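Home News Community What's On Sport Contact

Winter coat drive returns to Kemwood hall

The Kemwood coat drive will open again in May, with a longer sorting day and a new rule about buttons.

Residents of Kemwood and Bescombe can drop off coats, jackets and heavy cardigans at the Britia Street hall between 9 am and 4 pm. The drive took in 651 garments last year, the most since it began, and organisers say the back room was full before the first fortnight was out.

Coordinator Jae-in Pyo said the bulk of the work happens after the drop-off, when each coat is checked and folded for collection.

"People think it's a matter of hanging them on a rack," Pyo said. "Most of the day goes on pockets and fastenings. We find a lot of shopping lists."

Sorters will work at tables this year instead of from the racks. Each coat is to be laid flat, front up and collar away from the person checking it, so that a missing button or a split seam shows before the garment goes any further. Coats that pass are buttoned, have their sleeves folded in and are stacked by size. Those that need a small repair go into a separate tub.

Under the new rule, a coat short of one or two buttons will be kept and mended. Last year 100 coats were set aside for missing buttons alone and many were not fixed until the cold weather was nearly over. Brunet Drycleaning, on the Bescombe road, has offered a jar of spares and the use of a sewing machine in the evenings.

Donors are asked to wash coats before bringing them in and to do up at least the top button, which helps the collar keep its shape in the pile. Wool coats that can't be washed at home will be accepted as they are and sent to Brunet. The hall can't take doonas, shoes or school uniforms.

Children's sizes and large men's sizes are the most needed. Women's coats in medium usually arrive in good numbers — more than the hall can store — and some of these will be passed on to Bescombe.

A dark charcoal-grey coat with tan buttons, laid out flat with its collar at the top.
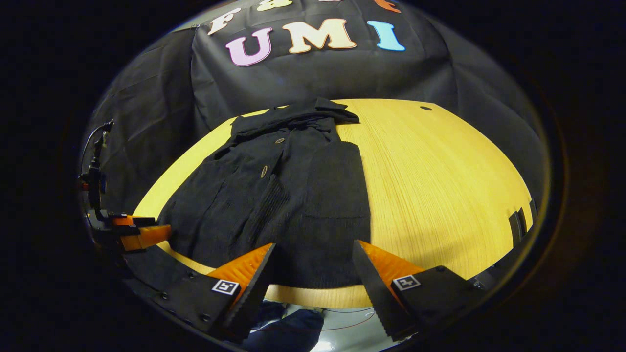 Perrine Jacquet said she would rather see mended coats go out with buttons that don't quite match than have them wait in a tub until August. She had given two coats to last year's drive and hoped the sewing evenings would be open to people who wanted to learn, as well as those who could already do it.

Pyo said the sewing evenings would be open to beginners and that mismatched buttons were fine on everything except the top fastening, where the size has to suit the buttonhole.

Collection is free and no paperwork is required. Coats can be tried on in the side room, and there is a limit of 5 items per household in the first week. After that the limit is lifted and whatever is left can be taken.

The side entrance has a ramp. Parking is behind the hall, off the lane.

Related stories
Bescombe library extends evening hours
Hall kitchen to close for new benchtops
Where to take old blankets and towels
Kemwood market moves to the oval for winter

Contact the newsroom | Advertise | Privacy | © Kemwood and Bescombe News | Back to top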